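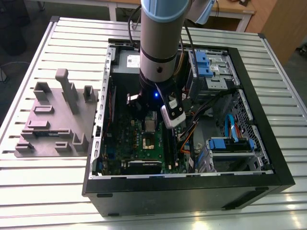 How do I stop the arm from faulting out when it goes down inside the case?
Cut the approach speed for anything below the top of the chassis, and check that the cable has enough slack at full reach before you touch a single setting in software.

Ticket: arm stops on descent, RAM removal task
Team: Skumimari (student team, disassembly challenge)
Opened by: Soo-ah Baek
Assigned to: Radek Malý
Status: reopened, see bottom

Soo-ah Baek
Arm gets partway into the PC and quits with a following error on the wrist. It does this over the memory slots and never anywhere else. Over the bare table it behaves beautifully, so if the judges would like to see us disassemble a table, we're ready.

Radek Malý
Which program, and what payload did you enter?

Soo-ah Baek
ram_out_v23. Payload is whatever Kvido typed in.

Kvido Procházka
I typed in the gripper.

Radek Malý
Gripper plus camera, or gripper?

Kvido Procházka
Gripper.

Radek Malý
Please weigh both together on the kitchen scale and enter that. Then run it with the PC out of the way and send me the log.

Soo-ah Baek
Scale says 1,428 grams for the lot, screws included. We had told the arm 1,000, a number chosen for its roundness. Fixed. Ran it ten times over nothing, no fault. Put the PC back, faulted on the second try. Log is in the team folder under Saturday.

Radek Malý
Read it. Error builds slowly through the whole descent and then trips. If you were hitting the drive cage I'd expect a spike. Slow build sounds like something pulling. Look at the cable going up the arm. Where is it tied?

Zdeňka Štefanec
I tied it. It is tied very well.

Radek Malý
How far does joint six turn on that move?

Zdeňka Štefanec
359 degrees. It picks the long way around to get the camera on the correct side. I see where this is going.

Radek Malý
Cut the top tie, leave a loop, and add a waypoint above the case so the wrist goes the short way. Also drop to slow speed before you enter the chassis. The power supply wires run across the middle and the fingers will find them eventually.

Soo-ah Baek
Done, all three. Also taped down the wires nearest the slots, which Mr. Vandenberghe says is allowed as long as the tape is on the parts list. It is now on the parts list. Eleven clean descents in a row. Closing.

Kvido Procházka
Reopening. Descent is fine. Now the card comes out of the slot and won't go into the holder on the fixture plate. It sits on top of it at a slant.

Radek Malý
Did anyone move the plate?

Kvido Procházka
Define move.

Geert Vandenberghe
I leaned on it Friday. Sorry, all.

Radek Malý
Re-teach the plate origin from two corners, then re-run the place routine only. You don't have to redo the points inside the case. And bolt the plate down this time, the slats take standard T-nuts, second drawer.

Zdeňka Štefanec
Second drawer has one T-nut.

Radek Malý
Third drawer, then. Leaving this open until I see a log with the plate bolted.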